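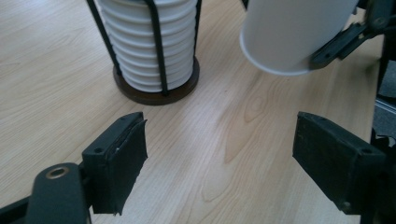
Table 3, top surface, oval figure in the grain near the center.

Furniture and Room Inspection – Ovcombe Reading Rooms, Lenen Wing
Date of inspection: July 22, 2022
Previous inspection: January
Form: 988
Result codes: P = pass, M = monitor, F = fail, N = not applicable

1. TABLES

1.1 Top surface free of splinters and raised grain – P
Checked by cloth wipe in both directions. No snags on any table.

1.2 Finish intact – M
Tables 1 and 3 sound. Table 2 has a dull patch at the window end where the oil has worn thin. Re-oil before the winter term. Do not sand first.

1.3 Splits or open knots – P
The swirl in the top of Table 3 was queried on the January form as a possible crack. It is figured grain. Straightedge laid across it, no gap. Remove the query from the carry-over list.

1.4 Legs and stretchers tight – F
Table 2, rear left leg moves under side load. Bolt turns freely and does not draw up. Threaded insert has probably pulled. Table tagged and turned to the wall until repaired.

1.5 Edges and corners – P
Minor dents, no sharp material.

2. CHAIRS

2.1 Joints – M
Two chairs creak at the back rail. No visible opening at the glue line. Look again at next inspection and withdraw if movement can be felt by hand.

2.2 Glides present on all legs – F
Several missing along the north wall. The Alcantara pattern glide is no longer stocked. The Pultovura push-in type fits the same hole but sits slightly higher, so replace all four on a chair or the chair will rock.

2.3 Upholstery – N

3. SHELVING

3.1 Fixed to wall – P
Brackets checked at top and middle. Screws tight.

3.2 Shelf deflection – M
Bottom bay, atlas section, shows a visible bow. Move the heavier volumes to the base shelf, which bears on the plinth.

3.3 Top of units clear – F
Boxes stored above the local history bay. Same comment in January. Nothing is to be kept on top of any unit, including empty boxes.

4. FLOOR AND EXITS

4.1 Walking surface – P
Carpet tile by the returns desk has been re-glued and lies flat.

4.2 Trailing cables – M
Cable cover is in place but stops short of the socket. Longer section needed.

4.3 Exit route clear – P
Door opens fully. The book cart should be parked on the other side of the column – it was in the right place today but the floor marking has worn off.

4.4 Exit sign lit – P

5. LIGHTING

5.1 All lamps working – P

5.2 Light level at table surface – P
Meter reading 894 lux at Table 1, blinds open. Repeat with blinds closed at the January inspection, when most evening use occurs.

ACTIONS

Table 2 leg: replace insert and bolt, then load test before the tag comes off.
Glides: order in full sets.
Boxes over local history: remove the same day this form is received.
Cable cover: measure to the socket face before ordering.
Table 2 finish: hold until the leg is done.

Items marked M carry over to the next form. File this copy with the January sheet.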